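4. Aligning and segmenting recordings with Meltby

This section covers the software steps between copying a recording off the hand-held gripper and handing it to the training queue. It assumes Ovby is installed and that the gripper has been calibrated as described in section 3. If you have changed a finger pad or moved the camera mount, go back and repeat the calibration first.

4.1 Before you start

You need the following on the workstation:

Meltby, the alignment tool
The calibration file for the gripper you used
At least 64 GB of free disk space
Write access to the project folder on the Stomville server

Close any other program that uses the graphics card. Meltby will run alongside a viewer, but map building slows down a great deal and may stop with a memory warning.

4.2 Importing a session

1. Open Meltby and choose File, then New Session.
2. Select the folder that holds the raw recordings. Do not rename the files inside it. Meltby matches video to motion data by file name.
3. Under Device, pick the calibration file. The serial number in the file must match the one shown in the session header. If they differ, the Import button stays gray.
4. Click Import. A progress bar appears for each recording.
5. When the bars are full, open the Log tab and look for lines marked WARN. A single dropped motion sample can be ignored. A run of them in the same recording means the clip should be set aside.

Note: Importing makes a working copy. The raw folder is never changed, and you can delete the working copy and start over at any point.

4.3 Building the map

The map is what lets Ovby work out where the gripper was at every moment. It is built once per room and shared by all recordings made in that room.

1. Select the mapping pass in the session list. Operators are asked to record this first, so it is normally the top entry.
2. Set Feature Limit to 900. Lower values are faster but fail in rooms with plain walls.
3. Turn on Mask Fingers. The fingers move with the camera, and features found on them will pull the map out of shape.
4. Click Build Map and wait for the status to read Closed. Open means the start and end of the pass did not join up.

Homes are harder than lab benches. Glossy wall panels give glare that shifts as the camera moves, and soft things such as bedding and draped cloth change shape between one recording and the next. Printed fabric gives the tracker plenty of corners to hold on to, so a map can look dense and still be poor.
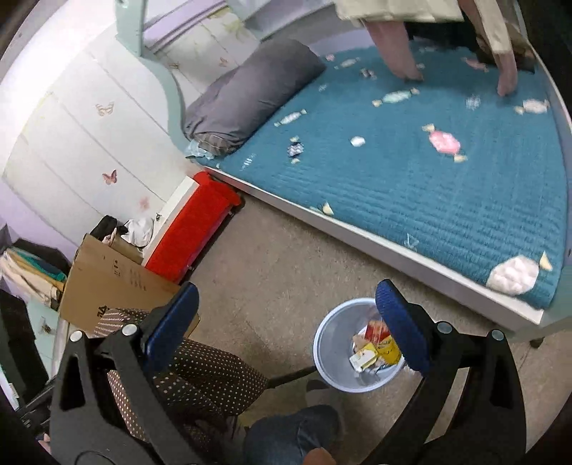
For this reason, check where the features are and not only how many there are. Switch to the Overlay view and step through the pass. You want a good share of the points on things that stay put: walls, door frames, bed frames, large furniture. If most of them sit on cloth or on a person, draw an exclusion region over those parts and build again.

Caution: Do not draw exclusion regions over the whole lower half of the view. Ovby needs the floor to set the vertical direction, and a map without it may be tilted.

4.4 Tracking and trimming

1. Select all remaining recordings and click Track.
2. Sort the results by Lost Frames. Reject any clip where tracking was lost for more than 64 frames in a row.
3. For each clip you keep, drag the two trim handles to the first and last useful finger movement. Leave a short margin at each end.
4. Check the finger width curve. It should be flat when the fingers are still. A curve that jumps up and down means a finger marker was covered or blurred.
5. Save the trims. Meltby writes them to a small text file beside the working copy.

People moving in the background are not a reason to reject a clip as long as tracking holds. Apply the People mask before export if the project settings call for it.

4.5 Exporting

1. Choose File, then Export, and select the Ovby format.
2. Enter your name in the Reviewer field. Exports with an empty field are returned.
3. Click Export and keep the window open until the checksum appears.

Error 254: The calibration file was changed after import. Import the session again.

Error 537: The map and the clip come from different rooms. Check the room label in the session header, then track the clip against the right map.

Questions about maps go to Shewit Tamiru. Questions about the export format go to Yolanda Apaza.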